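Household chore robots

Household chore robots are machines meant to take over ordinary work in the home, such as clearing tables, folding washing and putting things away. Apart from floor cleaners and lawnmowers, which do one job each, few have been sold to the public. Claims that a general helper is close have been made many times and have usually been put back.

Tidying is often named as the next chore to fall. It asks a machine to recognise an object it may not have met before, pick it up without harm and decide where it belongs. Firms tend to show the first two with cups, blocks and tins, which are stiff, stand up by themselves and do not mind being squeezed.

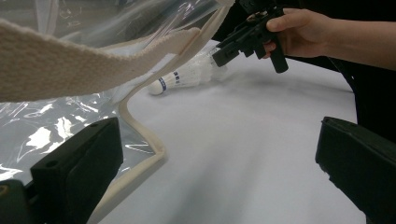

Soft and fragile goods remain the weak point of most grippers. Two flat fingers have no palm, and many have little sense of how hard they are pressing. A shuttlecock lying on its side can be taken by the rounded base or by the feathered skirt, and the second choice may ruin it. Clear plastic film is harder again: it creases, throws back bright patches of glare and lets whatever is behind it show through, so a camera may struggle to tell where the sheet ends. Teaching by hand-held gripper, in which people do the task themselves with a copy of the robot's fingers, has made examples cheaper to gather. It does not show that a robot can repeat them alone.

Trials

The Foloro arm, built by Vandton, was tried in 29 flats in Flisau. It was given up to 45 minutes to clear a table, a job most tenants finished in 4. Vandton called the trial a success. Chinyere Sani, who reviewed the recordings, noted that staff had stepped in during most runs and that these were still entered as completed.

Criticism

Ilari Kuusisto has argued that a count of training examples, such as the 3000 given for Foloro, says little about an untidy room. He asks for results from homes the makers have not visited beforehand. Vandton has published none.

See also: Okeke test; Robot vacuum cleaner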